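Purkcombe Recovery Kitchen opens its doors to families hit by the June attack

For release: June

I'm the person who runs the Purkcombe Recovery Kitchen, and I've been asked to keep this short and official. I'm not much good at either, so bear with me.

As of this month we're open every evening from 5 p.m. for anyone in Purkcombe affected by the bombing at the Kinivari bus station. You don't need a referral or a letter. If you were there, if you love somebody who was there, or if you just can't face cooking with the helicopters going over, come in and sit down. We've got room for 100 people at a sitting and we'll do a second one if we have to.

We started the week after the attack with two borrowed stoves and a lot of rice. In our first fortnight we served 1,319 meals, which is far more than I thought we could manage — my feet certainly noticed. Of those, 516 went out the door in containers to people sitting with relatives at the hospital, and we plan to keep that run going for as long as the wards are full.

I'd also like to say something about the curfew, because we get asked every night. The district has kept it at 9 p.m. and I understand why. I was here when the second alarm went off and I've never seen the main street empty so fast. But plenty of our neighbours work late shifts at the Ustuditz mill, and they're finding themselves stopped at checkpoints on the way home with a hot dinner going cold on the passenger seat. We've written to the district asking for a simple travel pass for shift workers and for anyone visiting the injured. So far 513 people have put their names to it. We'd love an answer before the end of the month, even if it's a no.

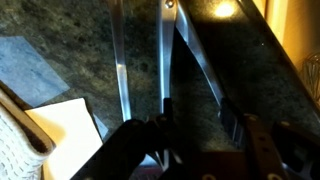 Donations are the other thing I need to talk about. People have been wonderfully kind, and we now have more blankets than we can store, so please hold off on those. What we're short of is cooking oil, lentils, tea, baby formula and clean containers with lids that fit. We can always use kitchen gear too, and it doesn't have to be fancy. A pair of metal tongs is worth more to me on a busy night than another box of jumpers, and big ladles and sharp knives are just as welcome. Drop things at the side entrance between 10 a.m. and 3 p.m. and ring the bell twice.

Our friends at Swati, the women's legal centre across the road, will have a table in our dining room each evening. They can help with compensation forms, missing identity papers and the forms you need if someone in your family has been detained for questioning. It's free and it's private, and they speak all the local languages.

A quick word to reporters. You're welcome to come and talk to me, and I'll happily feed you. Please don't film people while they're eating, and please don't ask the children what they saw. The best time to catch me is early afternoon, before the onions.

Media enquiries: ask for the kitchen coordinator at the Purkcombe Recovery Kitchen, side entrance, any day before 3 p.m.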